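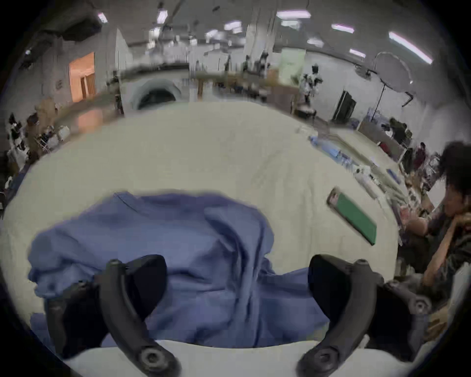

A crumpled blue cloth on an off-white tablecloth.

# Table linen hire: frequently asked questions

These answers cover tablecloths, napkins and runners hired from Oberholzer Linen. For chair covers and tents, see the separate pages.

## Ordering

**How far ahead should I order?**

Two weeks is enough for most of the year. From May to September, and again in December, white and ivory cloths go early, and we suggest a month. We can sometimes fill an order in a couple of days, but you may have to take whatever color is on the shelf.

**Is there a minimum order?**

Yes, 8 tablecloths or the same value in napkins. Orders collected from the Prurberg depot have no minimum.

**What is the largest order you can take?**

We hold nearly 2000 napkins in white. Other colors are kept in smaller amounts. If you need more than 400 of anything, call before you order online, as the website doesn't show stock that is still at the laundry.

**Can I change my order after I've paid?**

You can add to it until noon on the working day before delivery. You can reduce it up to five days before. After that the cloths have been pressed and packed for you and we charge for them in full.

## Sizes and fabrics

**What size cloth do I need?**

Measure the table top, then decide on the drop, meaning the length that hangs over each side. For a rectangular table, add twice the drop to both the length and the width. For a round one, add twice the drop to the diameter.

A 60-inch round table with a 30-inch drop needs a 120-inch cloth. That will reach the floor on a table of standard height. For a lunch where people sit down for a long time, a drop of 10 to 15 inches is more comfortable and keeps the fabric off people's laps.

**What is the difference between Fiken and Lulla?**

They are our two ranges. Fiken is a cotton and polyester blend with a plain weave. It creases less and costs less. Lulla is all cotton, heavier, and softer to the touch. It soaks up spills better, so many customers pair Lulla napkins with Fiken tablecloths.

The whites in the two ranges are not the same. Lulla white is a little warmer – if you plan to mix them on one table, ask for a swatch card first.

**Do I need an underlay?**

On a bare trestle table, yes. It hides the joint in the middle and stops plates from clattering. On a table with a smooth, solid top you can leave it out.

## Using the linen

**Will the cloths need ironing?**

They arrive pressed and on hangers or in flat packs. Lulla cloths that have been in a flat pack for more than a day will show fold lines. A hand steamer takes these out once the cloth is on the table. Please don't use a dry iron on the colored cloths.

**Can I pin or tape things to them?**

Safety pins are fine along the hem. Tape, glue dots and staples are not. Staples in particular get through our sorting and damage the machines at the laundry.

**Can I use candles?**

Yes, if they stand in a holder with a base wider than the candle. Wax comes out in most cases. Burn holes don't, and we charge for those.

**Can I use the cloths outdoors?**

Yes. Use clips if there is any wind, and bring the cloths in overnight. Grass stains on a hem are treated as normal use.

## Returns and charges

**Do I have to wash anything?**

No. Shake off the crumbs and put everything in the bags provided. Don't soak stains or use bleach, even on white.

**The linen got wet. What should I do?**

Hang it up until it is dry before you bag it. Damp cotton can mildew in two days, and mildew marks are permanent.

**When do you collect?**

The next working day, between 8 a.m. and 1 p.m. Linen from a Friday event is collected on the following Monday at no extra cost. Somebody has to be there to hand over the bags.

**What do you charge for lost or damaged items?**

| Item | Fiken | Lulla |
|---|---|---|
| Tablecloth | $37 | $52 |
| Runner | $12 | $19 |
| Napkin | $3 | $5 |

We count the linen when it reaches the depot and email you within three working days if anything is missing. If you find a stray napkin later – this happens a lot – send it back within 30 days and we refund the charge.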